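Notebook, back bench, May
Backup box rebuild, and the Stokcombe scans

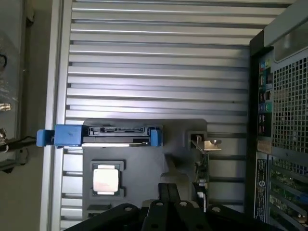
Started at 9:15. The old share was down to its last 25 GB and the scan room kept getting "disk full" halfway through a batch, so the plan is to move the whole Stokcombe parish set to the new volume and leave the Paiva letters where they are for now.

Before moving anything I ran checksums on the source. 400 folders, one text file of sums per folder. Three hours, longer than I wanted. Two folders came back with sums that don't match the list Zemer sent with the delivery. Opened both. In one the difference is a Thumbs.db file that got into the list. In the other, page 80 of the burial register is a different size from what the list says. It opens fine and looks complete. Left it alone and wrote to Zemer for a fresh copy.

Copy started 12:40. Used rsync with the archive flag, no delete. Last time somebody had delete turned on and we lost the rename work, so please don't add it back to the script. The script is in the usual place, with a comment at the top.

Naming. Ulla Strand wants the parish name first, then the register type, then the volume, then the page. The Lendeo catalog wants the volume first. I'm going with Ulla's order on disk and making a lookup table for Lendeo. The table is a plain CSV. Column 3 is the old name, don't sort on it, the old names have no leading zeros and page 10 ends up before page 2.

14:20 copy stalled on a folder with a trailing space in its name. Renamed it at the source and restarted. It skipped what it already had and carried on. Found another with the same trouble under marriages, fixed that too.

16:50 copy finished. Sums running on the new side overnight, output goes to a log next to the script.

Still to do:
Compare the two sets of sums.
Mount the old share read-only once they match, not before.
Ask Ulla if the loose index cards count as a register type or get their own folder. I have them under "misc" and she won't like that.
Tell the scan room the new path. Their shortcut still points at the old one.
Paiva letters: check how much room they need before promising a date.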